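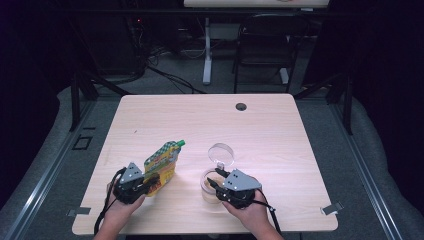
Spout pouch and small clear cup, snack table

May
By the Stasbridge Family Room desk

Snack Table and Food Storage Check – Stasbridge Family Room

Hello again, and thank you to everyone who sent notes after the last check. I have tried to answer them in the comments below, and I have gone on a bit in places, so please skim if you only need the results. The check took most of the morning, starting at 8:30 with the refrigerator and finishing with the trash cans out back.

1. Tabletops wiped and free of chips or splinters
Result: OK
Comment: All 4 tables are in good shape. The rounded corners were worth every penny now that we have so many little ones learning to walk. I did find something sticky on the underside of the one by the window, so please run a cloth under there as well as over the top.

2. Dates on pouches, jars and boxes
Result: Needs work
Comment: I went through the whole pantry shelf and pulled 5 fruit pouches that were past date. They had slipped down behind the crackers, where it is very easy to miss them. New stock goes to the back, older stock comes forward, and anything with a date you can't read goes in the trash.

3. Pouch caps and seals
Result: OK
Comment: Spout caps are a choking worry for children under three, so a grown-up takes the cap off and keeps it until the pouch is finished. I know that older brothers and sisters love to help with this part – let them carry the napkins instead. Any pouch that is puffed up, leaking or missing its inner seal should be thrown out without tasting.

4. Opened food labeled and put away
Result: Needs work
Comment: Two open tubs of yogurt had no label. Write the day it was opened on a strip of tape, and put the tape on the side of the tub, please, as the lids get swapped around. Half-eaten pouches are never saved for later, even if a parent asks very nicely.

5. Refrigerator temperature
Result: OK
Comment: It read 38 degrees at the start and 39 after the milk delivery from Bolleo had been put in. The door gasket has a small tear near the bottom hinge. It still closes tightly, but I have asked Masanja for a price on a new one and will pin the answer to the board.

6. Cups, spoons and bibs
Result: OK
Comment: We are down to our last sleeve of small cups and I have ordered another 100. Sleeves should be closed with a clip once opened and stored with the open end down. Bibs were clean and folded beautifully, and whoever did that, it made my morning!

7. Allergy list posted and current
Result: Fixed during the check
Comment: The list on the cabinet was from before the spring sign-ups. I have put up the new one and taken the old one down. Please read it again even if you feel you know it by heart, as there is a new sesame allergy in the toddler group.

8. Handwashing sink
Result: OK
Comment: Warm water came through quickly, and there was soap and a full roll of towels. The step stool wobbles a little on the left side. I tightened the screw and it seems better, but tell me if it works loose again.

9. Trash cans covered and emptied
Result: Needs work
Comment: The small can by the door had no lid. I found it in the craft closet holding pinecones, and it is back where it belongs.

Follow-up still open: refrigerator gasket, tape and marker for the yogurt shelf, second look at the step stool. I will go over these three before the next full check in June.

Recent items
Playroom Outlet and Cord Check – Stasbridge
Stroller Hallway and Exit Check – Zevurport
What to Do About a Puffed-Up Pouch
Spring Allergy Form – Please Return to the Desk
Outdoor Play Area Check, April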